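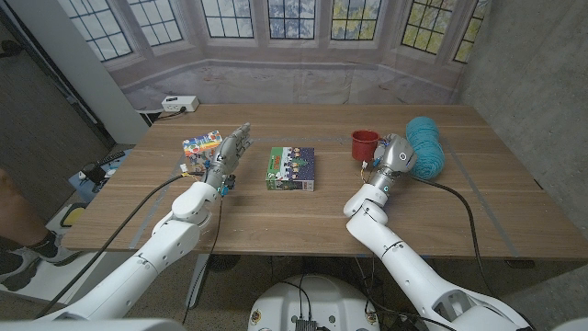 The disagreement over water-based versus oil finishes on pale tops keeps mixing two properties that should be measured apart: the color shift at application and the color drift over the following months. The first can be read off a sample board the same day. The second can't, and most complaints I get are about the second. A tabletop with a light oak tone and long grain running across it, like the one at the start of this message, is a hard case for both. Any ambering shows over a wide area, and so does a lap mark that runs against the grain.

The method for the samples was as follows. All boards were white oak from one delivery, sanded to 150, vacuumed, wiped with distilled water to raise the grain, and sanded again lightly by hand once dry. I cut 20 of them. Half got the Nivden oil, half the Cluvik water-based clear. From each group, two boards were set aside unfinished on one face so that the bare wood could age next to the coated wood. Oak changes color without any finish at all, and a test that leaves that out will blame the coating for what the wood did.

Shop humidity was held at 50 percent. The Poltodis meter was checked against a salt reference before the first coat and again at the end, and the two checks agreed. Color was judged under a 3,000 K lamp and then at a north window. I know the lamp is warmer than some of you would like. The Selvanayagam dining hall, where the finished tops are going, is lit that way, and the client will be looking at them under that light.

At application, the oil darkened the boards clearly. The water-based clear darkened them less and left them a little cool, which a few people here have described as gray. I would not go that far, but next to a bare board the difference is easy to see. Thinning the first coat did not change it. A sealer coat of dewaxed shellac did, and brought the tone close to the oil, which rather defeats the purpose if the reason for going water-based was to stay pale.

On drift I have less to report. The boards kept in a drawer have barely moved in either group. The window boards have all yellowed, the bare faces included. The oiled ones started darker and are still darker, but the gap has narrowed. I will not put a number on that until the boards come off the sill in May.

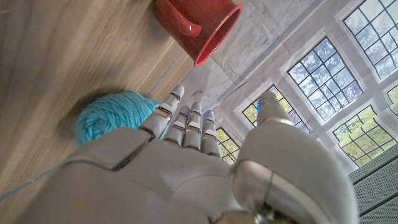 Parveen Marikar wrote:

> My trouble is less the color than the overlap. On a long top the
> Cluvik starts to drag before I get back to the first pass, and I
> end up with a band that no amount of rubbing out will hide. The
> can says to recoat after two hours, but it says nothing about open
> time. Would you add a retarder, or change the applicator? I have
> been using a foam brush, across the grain first and then tipping
> off with it.
>
> Also, do you coat the underside with the same product? I was
> taught to, but I have seen old tables with bare undersides that
> are perfectly flat.

Change the applicator first. Foam holds too little for a long top, and the cross-grain pass uses up most of your working time. I use a wide synthetic pad, loaded heavily, one stroke end to end, each stroke overlapping the last by a finger's width. Don't go back over it. If you see a missed spot after the film has started to set, leave it for the next coat.

If that still drags, cool the room before you add anything to the can. Turn off any fan. A retarder works, but it extends the soft period as well, and in a dusty shop you pay for it in sanding. I tried it on one offcut at the low end of the maker's range and got 20 minutes before the pad began to pull. Without it I got just over half that.

On the underside: yes, same product, same number of coats, if the top is solid wood. The old tables you mention have had decades to settle and most were built from dry, well-chosen stock. That tells you little about a new top going into a heated room. The coating doesn't stop moisture exchange. It slows it, and you want it slowed equally on both faces — a top sealed on one side only will cup if the humidity swings before it evens out.

I would also check your fasteners before blaming the finish for any cupping. Slotted holes filled with dried finish do not slide.

Dinesh Haque

Filed under: Finishing / Tabletops / Water-based coatings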